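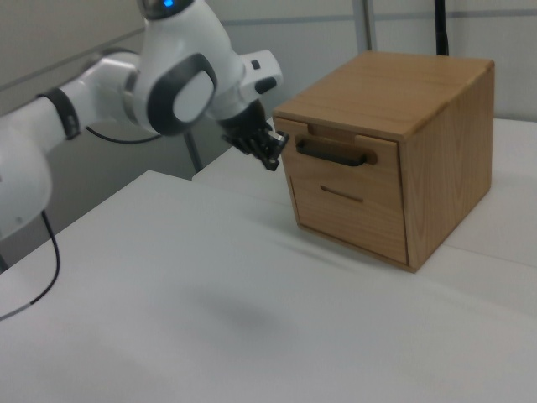

Light wood cabinet, white table.

April 2026. Bench notes, drawer finish job

Picking up where the last page stopped. Hendport order, drawer fronts and boxes. The trouble is still the finish not the joinery. Oltard hardwax on the fronts is fine, wiped thin, buffed, no streaks. Oltard on the inside of the boxes is NOT fine. Smell stays in there for weeks. Opened one of the November test boxes this morning, shut since then, and got a faceful of old linseed. Put a folded T-shirt in it over lunch and the shirt came out smelling too. So no more oil inside boxes. Writing that down so it gets read.

Options for the insides:
- bare wood. Cheapest. Marks if anything damp goes in.
- shellac, two thin coats, dewaxed. Dries quick, smell is gone by next day.
- Presirora water based, matte. Tough, but raises the grain and looks a bit gray on pale oak.

Made up 9 scrap boards from the same stack so the color is comparable. Three bare, three shellac, three Presirora. All sanded to the same grit, wiped with a dry cloth, labeled on the back in pencil (the marker bled through last time, don't use the marker).

Presirora first coat: went on cold, can had been sitting by the door. Brush marks. Warmed the can in a bucket of water for 17 minutes and the second board was much better, hardly any marks. Third one better again but that could just be me slowing down. Grain came up on all of them, fuzzy to the hand. Knocked back with a worn gray pad. Don't use steel wool near this stuff on oak, it leaves black specks. Learned that on the Bạch shelves and had to strip the whole lot.

Shellac: mixed weak. Padded it on with an old cotton sheet. Almost 5 minutes to touch dry in here with the heater on. One board bloomed white at the corner, I think because I leaned it on the wet rag. Spirit on a clean cloth took it out. Boards look warm, a little yellow next to the bare ones, I like it. Would a customer notice inside a drawer, probably not.

Bare: nothing to report, it's bare.

Water test after lunch. Drop on each, left while I did the sharpening, wiped. Bare boards show a ring, as expected. Shellac shows a faint ring on one and nothing on the other two. Presirora nothing at all. Should repeat the shellac when it has had longer to harden, wasn't really fair.

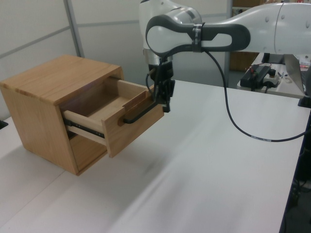
Can we wax the runners on the older all-wood drawers if the sides get shellac?
Paste wax over shellac works well once the shellac is hard, so leave it overnight and keep the wax to the running edges only.

Other thing. Scratch test with a key: shellac marks white, Presirora dents but doesnt mark white. For kitchen drawers I'd go Presirora, for bedroom stuff shellac. Could offer both but then somebody has to remember which box is which and the pencil labels end up sanded off. Maybe cut a notch in the back edge.

Costs, rough. Presirora is dearer per can but goes further. Shellac flakes keep if stored dry, the mixed stuff doesn't. Threw out the old jar, it stayed tacky on a test strip after a full day. Date the jars!!

Sequence for next batch: sand insides before glue up, mask the joints, first coat flat on the bench, then glue. Much less mess than poking a brush in corners after. Squeeze-out peels off finished wood too. Watch the tape, the blue one lifted fibers on the end grain. Try the low tack.

To do
repeat water drop on shelac boards
order flakes, small bag
new cotton rags, the sheet is nearly gone
move the Presirora away from the door before it gets cold again
ask Hendport if these are for kitchen or bedroom, the order only says "drawers"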